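Cladine shawl knit-along opens for September

The needles are coming out again! Our autumn knit-along starts this month, and after a very close vote we're all making the Cladine shawl, a deep crescent with a garter stitch body and a leafy border that grows sideways off the edge. If you've been coming along for a while and only ever made hats and mitts, please have a go at this one. It looks terribly grand once it's blocked, but the main part is nearly all plain knitting and the fiddly bit waits until the end, by which time you'll be well warmed up. 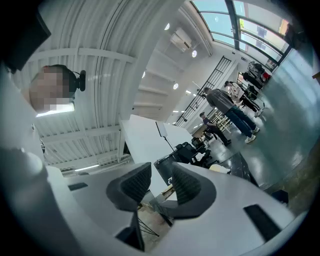 Bunum Knitting and Crochet Club

Sessions run from 7pm in the upstairs room, same as last year, with the kettle on from half past six. Bring your own mug if you can, as we ran short more than once in the spring. We're splitting the shawl into 4 parts, and each part gets its own evening, so anyone who misses a week can catch up at the next one. The parts are the garter tab and first increases, the body, the eyelet band, and then the border with its cast-off.

The garter tab is the bit that puts people off. It's a tiny strip of knitting that you pick up stitches around, and for the first few rows it looks like nothing on earth! Stick with it. We'll do it together, slowly, and we'll have a few spare tabs already knitted on chunky needles to pass round the table so you can see where the stitches go.

You'll need 200 grams of four-ply for the full size, and a long circular needle in 4 mm. The shawl grows to 298 stitches before the border begins, so a short cable really will be a squeeze (a few of us tried it and ended up with stitches pinging off both ends). Stitch markers are handy too, though loops of scrap yarn do the job just as well.

As for yarn, anything with a bit of wool in it will block out beautifully. Several of us have fallen for Montes, the slightly rustic one with flecks through it, and the moss green is gorgeous knitted up. Others are going with Fokico, smoother and a touch heavier on the needles, and lovely if you find wool scratchy round the neck. Stash yarn is very welcome. Two colours would look smashing, with the change at the eyelet band, and there's a note on the pattern sheet showing the row where you'd switch.

Do please swatch. We know, we know! But garter stitch has a habit of spreading, and a loose knitter could run out of yarn halfway along the border, where there's no hiding it. Wash the swatch, let it dry flat and measure it after that. 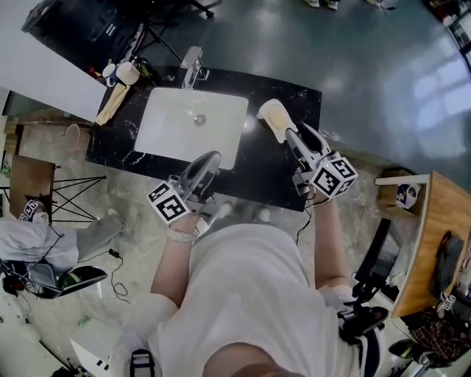

Maybe the crocheters could have a version this time, was the suggestion that came in on the club page, as the body ought to work perfectly well in half trebles and only the leaves would need a rethink. We think it's a brilliant idea! A crochet sheet for the body is now being tested, and if the leaves behave themselves it will be ready by the second session. Until then, crocheters can start on the increases using the same shape as the knitted one. The stitch counts won't match, so go by the measurements on the back of the sheet.

There's room for 12 of us round the big table, with more chairs by the window for anyone who likes to spread out, and the lamps will be there for those working in dark colours. Beginners should be able to cast on, knit, purl and make a yarn over before the first evening. If yarn overs are new to you, come half an hour early and we'll show you.

Pattern sheets are on the shelf by the door, in ordinary and large print. The blocking evening will be fixed once most of the borders are finished, and you'll need to bring pins, a towel and your finished shawl.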